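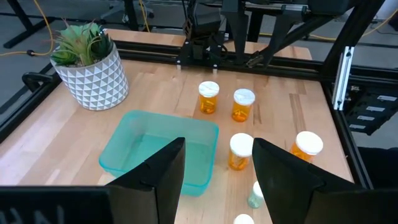 Pill bottles and an empty plastic bin on a maple worktable.

Household Medicine Return and Sorting: Frequently Asked Questions

The Miston Medicine Return Service accepts unwanted pills and capsules from residents of Miston and Guerra. The answers below apply to both counters. They were last revised on 13/05/2020 and replace the printed leaflet issued in January.

Who may use the service?
Any resident of Miston or Guerra may return medicine, whether it was prescribed to that person, to a family member or to someone in his or her care. Proof of address is not required. Clinics, nursing homes and veterinary practices must use the commercial collection arranged through Clendotex and may not leave items at the counter.

How long has the service been available?
The Miston counter opened in 2004. The Guerra counter was added later and follows the same rules, with shorter hours. Hours are posted at each entrance.

What may be returned?
Tablets, capsules, caplets and softgels are accepted, both prescription and over-the-counter. Vitamins and supplements in pill form are also accepted. Expired items are treated the same as items that are still in date.

What may not be returned?
The counters cannot accept needles, lancets, inhalers, thermometers, liquids in glass, or medicine patches. Residents who need to dispose of needles may request a puncture-proof container from the Miston office. Inhalers should be taken to the household hazardous waste site.

Should pills be left in their bottles?
Yes. Please return pills in the bottle in which they were supplied, with the cap firmly closed. Do not combine the contents of several bottles to save space. Mixed pills take much longer to sort and may have to be sent away as unidentified material.

What if the bottle has no label?
Bottles without labels are accepted. Place them in a separate bag and tell the attendant at the counter. If you know what the bottle contains, write the name on a slip of paper and put the slip in the bag.

May I remove my name from the label?
You may cover your name, address and prescription number with a dark marker. Please leave the name of the medicine and its strength readable. All labels are destroyed after sorting, including those that have not been marked.

How many bottles may I bring at one time?
A household may bring up to 80 bottles in one visit. Larger amounts, such as those left after the death of a relative, are accepted by appointment. Staff will set aside a table and enough bins for the full quantity.

What happens to the bottles at the counter?
Each return is placed on a worktable and separated by type of container. Closed bottles are then moved into plastic bins, one bin to a return, and the bin is taken to the locked storage room. Bottles are not opened in front of the public. Residents may wait until their bin has been filled, but are not obliged to do so.

Are the empty bottles recycled?
Bottles are emptied in the storage room. Amber bottles and white caps are collected separately and sent to Firkura for reprocessing. Almost 3000 bottles were sent in the most recent reporting year. Bottles that are cracked or heavily stained are discarded.

May I have my bottle or pill organizer back?
No. Once a container has been handed over, it cannot be returned. Residents who wish to keep a weekly organizer should empty it into a sealed bag at home and bring only the bag.

I returned a bottle by mistake. Can it be recovered?
Call the Miston office as soon as possible. Bins are held unopened for seven days, and a bottle can be retrieved during that time if you can give the date of your visit and the name of the medicine. After seven days recovery is not possible. Please contact your pharmacist at once if you are without a medicine you need.

How should medicine be stored at home until it is returned?
Keep it out of the reach of children and pets, in a dry cupboard or a locked box. Keep it apart from medicine in current use.

Is there a charge?
There is no charge to households.

Whom should I contact with other questions?
Questions about returns and appointments should be addressed to Manon Cormier, Counter Services, Miston. Questions about commercial collection or bottle recycling should be addressed to Zübeyde Tokgöz, Materials Office. Written inquiries may be left at either counter.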